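Dutik Household Words: read me first

Version of 08/10/2021

Dutik is a small word list for people who are learning the names of household surfaces, finishes and stains in English. It began as my own notebook when I moved to Kamata and had to read cleaning labels and furniture leaflets every week. Later I typed it into a table, and other learners asked for a copy. This file explains what is in the table and how it was made.

What is in the table

The main file is called words.csv. It holds 1,000 entries, one entry on each line. The columns are:

word: the English word or short phrase, in British spelling
kind: one of material, finish, mark, tool or action
plain: an explanation in everyday words, never longer than 14 words
use: one sentence which shows the word in normal use
doubt: the letter y if I am not sure of the explanation, otherwise empty

A second file, pairs.csv, has words which learners often mix. For example "stain", which can be damage or can be a colour that you put on wood on purpose. Also "varnish" and "polish", "scratch" and "scrape", "damp" and "wet". Please read pairs.csv together with the main file, as the short explanations do not have space for such differences.

How the words were chosen

I took the first 500 words from my notebook. They come from labels, instruction leaflets and shop notices that I met in daily life. The other half was added by readers of the Oseo mailing list, who sent words they had to look up. I removed words used only by specialists, with a few exceptions such as "burr" and "figure", because furniture shops like them very much.

Words for wood are the largest group. In my language we have one word for the lines in wood, but in English the learner meets grain, figure, knot and streak, sometimes in the same sentence. Grain is the general word for the lines and their direction. Figure is the pattern which the lines make together, for example when they are wavy. A knot is the place where a branch was growing, and the lines bend near it. A streak is only a long mark of another colour.

On a pale tabletop the grain can run almost straight in one part and curve softly in another, with a few darker streaks in between.

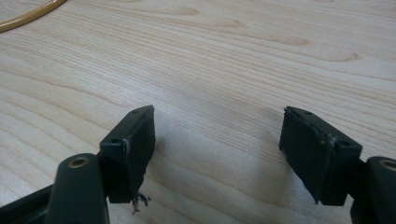 How the explanations were written

Each explanation was written by me and then read by one reader whose first language is English. If the reader changed more than two words, I wrote the explanation again and sent it once more. The sentences in the column "use" are all new. I did not copy from dictionaries, so please do not expect the same order of meanings.

Known problems

The kind "action" is weak. Verbs such as "buff" and "rub down" need to say how hard and how long, and my sentences do not always do it.

About 10 entries are still written in two ways, with and without a hyphen. I will correct them in the April version.

The list has almost nothing on stone and tiles. Karen, the sister list for kitchen words, has a better choice there and uses the same columns, so you can join the two files without changes.

Use and sharing

You may copy, print and change the list for teaching or for yourself. If you publish a changed version, please give it another name and say that it comes from Dutik. Corrections are welcome through the Oseo mailing list. Please write the entry exactly as it stands in the file and put your correction on the next line.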